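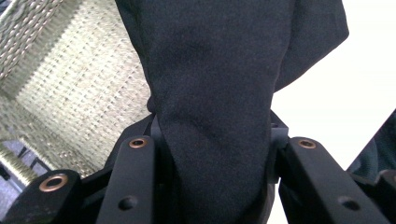 Speaker notes – Staff housing briefing, Roddale campus, August session

Slide 1. Welcome. Introduce Gwendolyn Obi from Residential Services. Remind attendees that sign-in sheets are at the rear of the hall and that questions will be taken after slide 6.

Slide 2. Purpose. The revised linen and laundry policy applies to all residents of Schumacher House from the start of the fall term. Rooms in the annex remain under the former policy until their leases are renewed.

Slide 3. Current position. The building has 329 residents and two laundry rooms. Demand is heaviest in the evening. Pause here – residents will wish to comment on waiting times. Refer detailed complaints to Demetrius Escobedo.

Slide 4. Changes. Laundry rooms will open at 6 a.m. Blankets and heavy fleece items should be washed separately from sheets. Items left in a machine after the cycle has ended may be moved to the shelf by the next user. Staff will not fold or sort them.

Slide 5. Charges. The term deposit is $300 and is refundable. Do not discuss individual accounts from the podium.

Slide 6. Contacts. Slamet Wattimena handles repairs. Lost property is held at the front desk for one month. Read the desk hours aloud, then open the floor.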